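Open Day at the Kokum Underground Lab
2/25/22

14 shares | 3 comments

The bus to Kokum leaves from the lot behind the Moldovan visitor center and takes the old mine road, with the river on the left for most of the way. I had signed up in July of the year before, and by the time my slot came up I had forgotten which tour I had picked. It was the long one, with the trip down the shaft.

Kokum was a zinc mine until the ore stopped paying. The physics people moved in afterward, for the same reason they move into any deep mine: rock blocks cosmic rays. On the surface, a particle from a cosmic ray shower passes through your hand every second or so. Down at the lab level, 909 meters under the headframe, you could hold your hand out for a very long time before one got there. If you are looking for something rare and faint, such as dark matter, you want that kind of quiet.

We got a safety talk first, in a room with folding chairs. Boots, coveralls, helmet, lamp, and a brass tag that you hang on a board so they know you are below. The tag system is left over from the mine and they have kept it. Phones were allowed but had to go in a sealed bag until we were past the dusty part.

The cage ride takes four minutes. It is dark and loud and your ears pop more than once. At the bottom there is a tunnel with rail tracks still in the floor, and you walk along it to a set of double doors. The air is warm. I had dressed for winter and regretted the sweater.

Past the doors you take everything off again down to your own clothes, wipe your helmet, and put on a clean suit and overshoes. Mine dust has small amounts of uranium and thorium in it, as does nearly all rock, and even a pinch on the wrong surface would add more signal than the thing they are trying to find. One of the guides said they spend more hours on cleaning than on physics. I believe it. There was a person mopping when we came in and a different person mopping the same hall when we left.

The main hall is smaller than I expected, maybe the size of a school gym with a lower ceiling. The Zullero detector takes up most of the far end. You don't see the detector itself. You see a steel water tank, painted gray, with a stair up the side and bundles of cable going in at the top. Inside the water is a second vessel, and inside that is the liquid xenon. When a particle hits a xenon atom, there is a tiny flash of light, and then a second flash a moment later as freed electrons drift up and reach a layer of gas. The gap between the two flashes tells you how deep the hit was. The ratio of the two tells you something about what did the hitting.
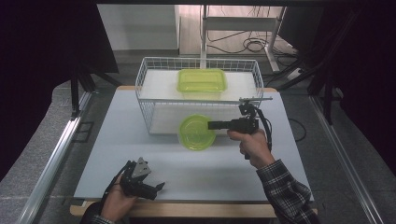

So far Zullero has seen nothing it can call dark matter. The guides were open on this point, and they had a wall chart to explain why it still counts as a result. The chart has particle mass along the bottom and, going up, how often the particle would bump into ordinary matter. Each experiment shades off an area where it would have seen something and did not. The unshaded part gets smaller every few years. Somewhere near the bottom is a region where neutrinos from the sun would start to swamp everything, and after that this kind of detector gets much harder to use.

A man in our group asked what happens if it never turns up. The answer was that dark matter may be much lighter than the particles Zullero can catch, in which case you need another type of machine, and that the case for dark matter does not rest on these detectors anyway. It comes from how galaxies spin, how they bend light, and the pattern in the cosmic microwave background. I would have liked more on that. There was a poster but we were moved along.

Across the hall is Flarna, a smaller experiment that looks for a very rare kind of nuclear decay. It has nine crystals kept close to absolute zero. If one of the nuclei decays the way they hope, the crystal warms by a very small amount, and a sensor picks up the change. Seeing that would show that the neutrino is its own antiparticle, which in turn might help explain why the universe has matter in it at all. The guide for Flarna was the best of the day. She drew it on a whiteboard with two colors of marker and did not rush.

Flarna's lead shielding came partly from old pipes and ship ballast. Freshly smelted lead has a slightly radioactive form in it that fades over the centuries, so old lead is worth more to them than new. We were allowed to lift a brick of the ordinary kind. It is heavier than you plan for, even when you have been warned.

Lunch was back on the surface, soup and a roll, included in the ticket. After lunch there was a talk on the plan for a larger detector in a new cavern. Digging has not started. The money is partly in place — the word they used was "phased" — and the speaker did not want to give a start date.

A few practical points if you are going. Book early, as the underground tours fill up well before the surface ones. Wear thin layers and thick socks, and eat breakfast, because you are below for most of the morning and no food is allowed down there. There is one restroom at the lab level. The shop at the top sells mugs and a decent booklet on the history of the mine, but very little on the science. The return bus was late.

I would go again if they open the new cavern to visitors.

Comments (3)

deepfield_dan
Went on the short tour and wish I'd held out for this one. Do they let you up the stair on the water tank?

mineroad
My grandfather worked that shaft. Glad they kept the brass tags. The cage used to be a lot slower.

quarkandbark
Good write-up. Small correction, the second flash comes from the electrons being pulled through the gas by an electric field, so it isn't only drift. But you have the order right.

Contact | Copyright 2022 | Back to top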